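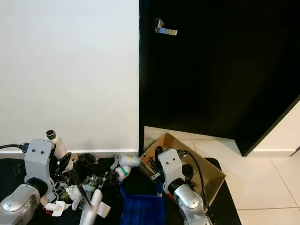 Sortierplatz auf der schwarzen Matte, mit blauer Kunststoffbox und offenem Karton

Zwischenbericht Projekt »Trurero – Ordnen und Weitergeben«
Berichtszeitraum: bis Ende Februar
Verfasst von: Nesrin Altıntaş
An: Stiftung Avcı, z. Hd. Shoaib Virk

Lieber Herr Virk,

seit dem letzten Bericht hat sich so viel getan, dass ich beim Schreiben mehrmals wieder aufgestanden bin, um im Lager etwas nachzuschauen (und dann natürlich dort hängen geblieben bin). Wir sind mitten in der Sortierphase, und sie macht deutlich mehr Freude, als ich im Antrag zu hoffen gewagt hatte!

Zum Stand der Arbeiten

Von den 30 Haushalten, die uns ihren Inhalt aus Kellern, Abstellkammern und Schubladen überlassen wollten, haben 13 bereits abgegeben. Alles kommt zunächst ungeordnet auf die Matte: Stoff neben Papier, Tüten neben Schachteln, dazwischen Kleinteile. Erst danach wird eingeräumt. Wir hatten anfangs versucht, schon bei der Annahme zu trennen, das hat an der Tür aber nur Stau gegeben. Jetzt wird ausgeschüttet, ausgebreitet und dann gepackt, und ein Durchgang dauert bei uns 20 Minuten.

Die Aufteilung ist einfach geblieben. In den Karton kommt, was weitergegeben werden kann. In die Box kommt, was wir noch einmal prüfen oder nachfragen müssen. Textilien gehen gesammelt in den Nebenraum und werden dort gefaltet. Flaschen und andere Behälter werden vor dem Einpacken auf Restinhalt kontrolliert, das steht jetzt auch so auf dem Laufzettel.
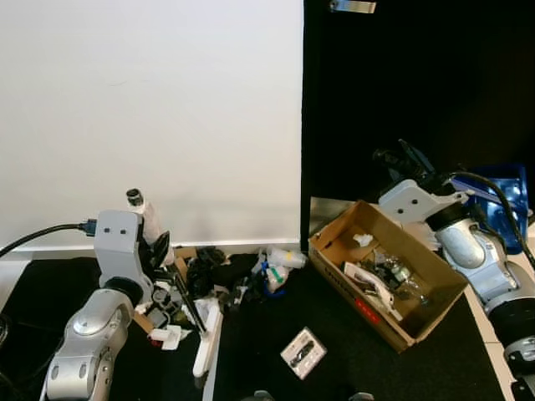
Bei den langen, sperrigen Sachen suchen wir noch nach einer guten Lösung. Stangen und Stiele passen in keinen unserer Kartons, und wenn man sie schräg hineinstellt, gehen die Klappen nicht mehr zu. Derzeit bündeln wir sie und legen sie auf das oberste Regal. Pakell hat uns längliche Faltkartons angeboten, die Muster sollen in den nächsten Wochen kommen. Ich bin sehr gespannt darauf!

Die dunkle Unterlage hat sich übrigens bewährt. Weiße und helle Teile findet man darauf sofort wieder, bei schwarzem Stoff muss man dagegen zweimal hinsehen und jedes Stück einmal anheben. Eine zweite, hellere Matte würde ich deshalb gern aus dem laufenden Budget anschaffen, wenn Sie einverstanden sind.

Mittelverwendung

Abgerufen wurden bisher 2000 Euro. Davon sind Kartons, Matte, Boxen und die Etiketten bezahlt, ebenso die erste Fahrt mit dem Transporter von Ateck. Die Belege liegen als Anlage 1 bei. Der Posten »Regale« ist noch unberührt, weil wir gebrauchte bekommen haben, die völlig in Ordnung sind. Ich schlage vor, das Geld in die Fahrten umzuschichten, dort wird es bis zum Sommer eher knapp.

Nächste Schritte

Als Nächstes holen wir die übrigen Haushalte herein, zuerst die mit Küchensachen, danach Werkzeug und Bastelmaterial. Parallel entsteht die Liste für die Ausgabe, damit niemand einen Karton öffnen muss, um zu wissen, was darin ist. Ein Entwurf der Etiketten liegt als Anlage 2 bei, Anmerkungen dazu sind mir sehr willkommen, gerade zur Schriftgröße.

Offen ist von Ihrer Seite noch die Freigabe für die Umschichtung und die Frage, ob der Schlussbericht in derselben Form genügt. Und falls Sie einmal vorbeikommen möchten: am besten vormittags gegen zehn, dann ist alles ausgebreitet und Sie können gleich mit einpacken.

Herzliche Grüße
Nesrin Altıntaş
Projektleitung Trurero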